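Veres open day, Jevonstead, October 16, 2025

I have now toured a brewery, a salt mine and a place that makes hinges, and none of them asked me to take off my shoes. Veres did. It's a linen service, the kind that does sheets for hotels and clinics, and it was throwing its doors open to show off what it calls the Tinau program, meaning the part where machines learn to do the folding.

I went because my sister works in hotels and wanted to know if she should worry. I promised her a report. She's paying for it in soup.

## The laundry itself

The first half was the laundry, and it was loud. The ironing line eats flat sheets at one end and spits them out folded at the other, and has done so since before most of the staff were hired. Nobody on the tour asked it a single question. We'd all come for the robots.

What the ironing line can't do is anything small, crumpled or odd. Pillowcases, staff shirts, clinic gowns with ties on them: those go to a long table where people shake them out and fold them by hand. Amado Pascual has been at that table for 30 years, or he was until January, when he was asked if he'd like to try something "a bit different". He assumed it was the boiler room.

## Galau

The something different is called Galau and it's up a flight of stairs. I was expecting a humanoid with a fixed smile. What you get is a bed, and a person standing at it with a gripper in each hand, picking up cloth the way you'd pick up a hot potato with two pairs of tongs.
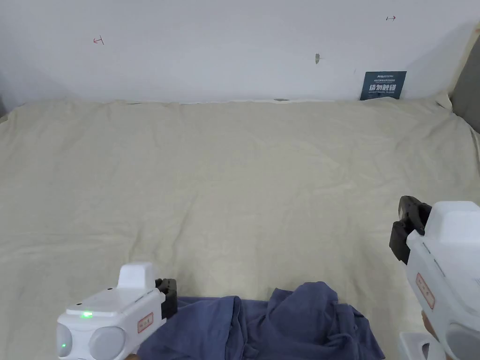

The theory, as it was put to us, is that a robot learns folding best from somebody who folds, using fingers like the robot's own. So you take a worker who could do the job blindfolded, give them two black claws in place of ten good fingers, and record how they cope. Each go is called an episode. Amado did 39 episodes on his first day and went home, he said, feeling like he'd had a stroke and a promotion on the same afternoon.

He's faster now. The trick is in the corners. With your hands you don't look for a corner, you feel along the hem until you run out of hem. A claw feels nothing, so you have to find it with your eyes, pinch it, and lift just enough to get some air under the cloth. He explained this to me at length and with real pleasure. I don't think anyone had asked him about corners in three decades.
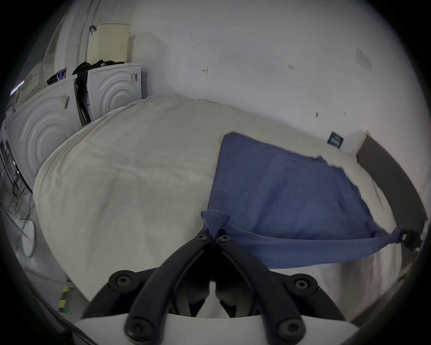

They want messy starts, too. A folded cloth teaches nothing, so after every episode the thing has to be scrunched up again, differently each time, and the software people are fussy about "differently". Amado's view is that he spent most of his working life getting wrinkles out and is now paid slightly more to put them in. I checked the "slightly more". It's 2 dollars an hour, and you get a stool.

The target for the month was 779 usable episodes. Usable is doing a lot of work there. If you cough and drop a corner, it may be usable. If you drop it and use your knee, it isn't. There had been a memo about knees.

I asked if I could have a turn, and was told visitors could try the spare set downstairs on a tea towel. I did. I got hold of the towel, then my own sleeve, and then I was thanked for my time.
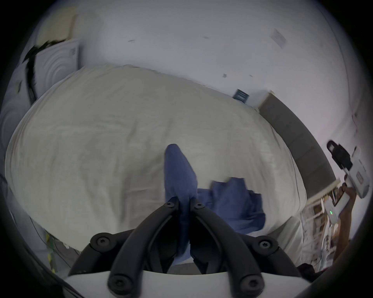 ## So, should my sister worry?

I asked everyone who'd stand still. The manager had a slide about it, with arrows. According to the slide, no jobs go this year, and people move from folding to "demonstration and checking". It didn't say what comes after this year, and when I put my hand up he said it was a very good question and went to see about the sandwiches.

The folding table downstairs has fewer people at it than it used to. They told me that themselves, without any slide. Some have gone upstairs with the grippers and a couple weren't replaced when they retired. The ones left say the shirts pile up on Mondays just as they always did, only there's less chat to get through them with. One woman misses Amado's radio. Another doesn't.

Upstairs is easier on the back and harder on the wrists. You stand at a bed and do the same blue cloth over and over, and there's no basket getting emptier beside you to show how you're doing. The work doesn't leave in a van. Several people brought that up before I'd asked anything. 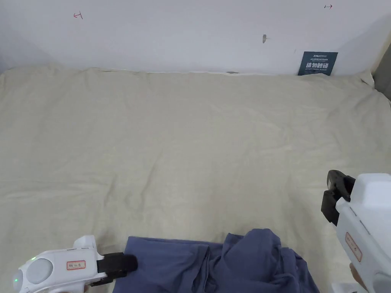

Rodel Pascual told me he doesn't mind teaching a machine, he only minds that it never asks him anything back. He'd trained plenty of new starters on shirts, he said, and the good ones argued with him by the second week. He also wants it in writing that when the robot comes to the table, somebody from the table gets to run it. So far he's had a friendly email.

No robot folded anything on the day. It was "between versions". The sandwiches were egg, cut in triangles by hand, and there were plenty left at four o'clock. Parking is free if you go in by the loading dock side, and wear decent socks.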